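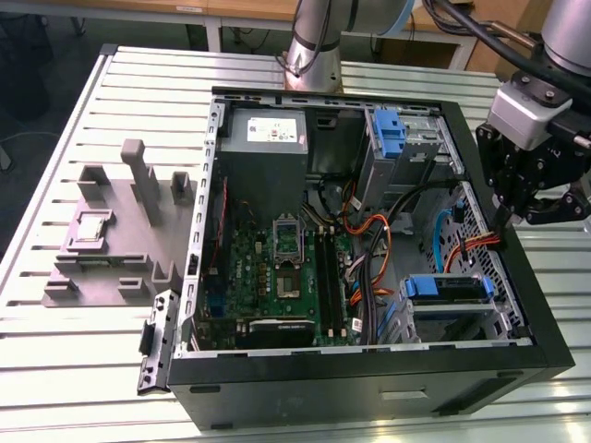 Desktop tower on the workbench with its side panel removed, Adthorpe Equipment Renewal Workshop.

Inside the Tower: Gallery from the Equipment Renewal Workshop

The Adthorpe Equipment Renewal Workshop receives retired office computers from businesses and public bodies across the district. Machines that can be returned to service are cleaned, tested and passed to community groups. Those that cannot are taken apart for components and metals. This gallery page has been prepared for donors and prospective trainees who wish to see the inside of a typical desktop computer and to understand how the workshop deals with each part.

The notes were compiled by Naheed Tarar, Workshop Coordinator. Further photographs will be added to the gallery in March.

Notes to the photograph

The case
The tower is laid on its side for all internal work. A black outer case of this kind is kept whole where the latches and panels are sound. Damaged cases are sent for metal recovery, and the plastic pieces are sorted separately.

Power supply
The grey unit carries a printed label on its top. Trainees record the rating from the label on the job sheet before any connector is touched. Power supplies are never opened at the workshop. Units that fail the load test are set aside for collection by Zultska, our licensed recycling contractor.

Motherboard and processor socket
The socket near the centre of the green board is empty, with its silver retention frame in view. Bare sockets require particular care, as the contacts bend easily and are seldom worth repairing. A protective cover is fitted whenever a board goes into storage.

Memory
Two black memory slots run side by side to the right of the socket. Modules are tested apart from the board and filed by type and capacity. The workshop holds 123 tested modules at present, most of them suited to older office machines.

Cables
Orange, yellow and black power wires come down from the drive area, and a light blue SATA cable runs near the right side. Data cables are inspected at both ends and reused wherever possible. Crimped or stiff cables go into the copper bin.

Drive bays
Blue latches mark the points where the drive holders release. Colour-coded latches of this sort save a good deal of time, and trainees are asked to learn them before picking up a screwdriver. Every drive received is erased or physically destroyed, and donors are sent written confirmation under the workshop's Magesa data procedure.

About the program

The workshop has processed some 500 desktop computers since opening. Of the most recent intake, 47 were returned to use in libraries, seniors' centres and after-school programs. The remainder supplied parts for other repairs - chiefly power supplies, memory and drive brackets.

Training places are offered in groups of four. No previous experience is needed, although applicants should be comfortable with small tools and with standing for most of a session. Safety glasses and wrist straps are supplied.

Organizations wishing to donate equipment are asked to contact the workshop office before delivery. Monitors and printers can be accepted by prior arrangement only.

Page updated Sunday, November 12, 2023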